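About Rollberg

Hi, I'm Zewditu Fikre, and I run Rollberg, a little practice that teaches prenatal and new-baby classes. If you came looking for the class calendar, it's on the next page over. If you came because you're nineteen weeks along, wide awake and reading every website there is, hello! Get a snack and stay a while.

I trained as a childbirth educator after my first daughter was born. My own birth class had been one long evening in a hospital basement with a video from before I was in high school, and I walked out knowing how to breathe in a funny pattern and not much else. I didn't know what a contraction timer was for. I didn't know you could ask for the lights to be turned down. When my daughter came (two weeks early, in a snowstorm, with my bag still unpacked) I spent half of labor asking the nurse questions I could have asked months before, and she was so patient with me that I went back afterward with muffins and asked her how a person learns all this.

So I learned it. It took me a good long time, with a baby on my hip for most of it, and I taught my first class in February in my sister's dining room to two couples and a very pregnant mail carrier who had seen my flyer while sorting it. We ran over by an hour. I still do that, by the way – the calendar says when class ends, but please don't book a dinner reservation on the strength of it. 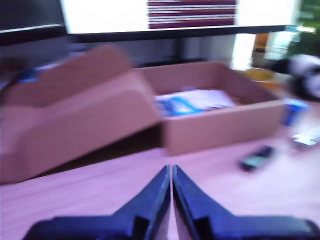

The name gets asked about a lot. Rollberg was the street where my grandmother lived when she was expecting my mother, and she used to tell us how the women on her stairs looked after each other, soup going up and laundry coming down. I liked that better than anything with a stork in it.

What do we teach? The main class is called Ivix, and it's for the last three months. We talk through how labor tends to start, when to call, what happens if you're induced, what a C-section is like from your side of the curtain, and what your partner can do besides hold the ice chips. We practice positions. We practice saying "Can you explain that again?" out loud, and people laugh at me for it and then write to me later to say they used it. I named the class after a word my older daughter made up when she was two. She used it for anything big that was about to happen, birthday cake included.

The second class is Stanciu, for the first six weeks at home. That one covers feeding (breast, bottle, both, all the combinations), diapers, sleep, baths, and what's going on with your own body, which tends to get skipped. I spend a whole evening on the person who gave birth – bleeding, stitches, night sweats, crying at commercials, and which of those things should send you to the phone right away. Bring a pillow to that one. The chairs are fine for an hour and terrible after that.

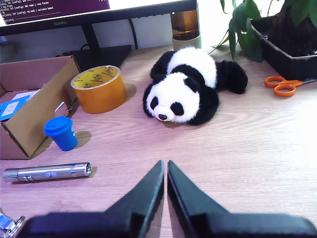
I should say what I don't do. I'm not a midwife or a doctor, and I won't read your ultrasound report for you, even if you hold it up really close to my face. I don't tell people whether to get an epidural. I've had one birth with and one without, and I'd be happy to tell you about either, but you won't get a gold star in my room for picking one over the other. If something you've heard from me doesn't match what your own doctor or midwife told you, go with them and then please come tell me, so I can look into it.

We also have a mothers' and parents' circle called Fluka, which is free and has been from the start. You come with your baby, or your bump, or just yourself. There's tea. We go around the room once, and you can pass. A lot of people pass the first time and then talk for twenty minutes the second time, and that's perfectly fine with me. Some of our folks got here through IVF, some by surprise, some after losses, and some are adopting and want to know how on earth you warm a bottle. I ask everyone to go easy with the "just wait until" stories.

As of June 2, 2019, we've had some 800 families come through the classes, and 3,759 cups of tea have been poured at Fluka. I know the second number because there's a tally sheet taped inside the cupboard door, started as a joke, and now people get very serious about it if you forget to make your mark.

Classes are small, and I like them that way. I want to know your name and your due date, and whether you're the type who wants all the facts or the type who'd like me to skip the part with the diagrams. You can be both! I've had people wear headphones through one section and then take three pages of notes on the next. If the fee is a stretch, write to me and we'll work something out. You don't have to explain why.

I get a lot of notes after babies arrive, and I keep all of them in a shoebox. I've asked a few families if I could share theirs on this page, and the one below came from a mom who took Ivix last winter and had her heart set on a quick labor.

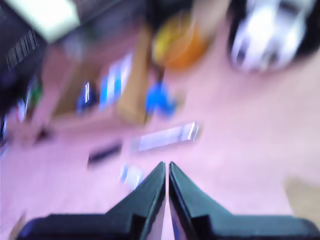
Well, it wasn't quick, Zewditu! Thirty-one hours, and I used every position on your handout and a few I made up. My husband had the list from class folded in his pocket and he kept reading it to me like a menu. When they started talking about a C-section I asked them to explain it again, just like we practiced, and they did, and I felt okay saying yes. I wasn't scared the way I thought I'd be. We're coming to Fluka as soon as I can sit on a chair. – Mara

She did come, and she poured her own tea and marked it on the sheet.

If you'd like to join a class, the sign-up form is on the calendar page, and you can start any time after the fifth month. Partners, sisters, mothers, best friends are all welcome, one per pregnant person in Ivix because of the floor space, as many as you like at Fluka. Email gets answered in the evening, once my girls are in bed.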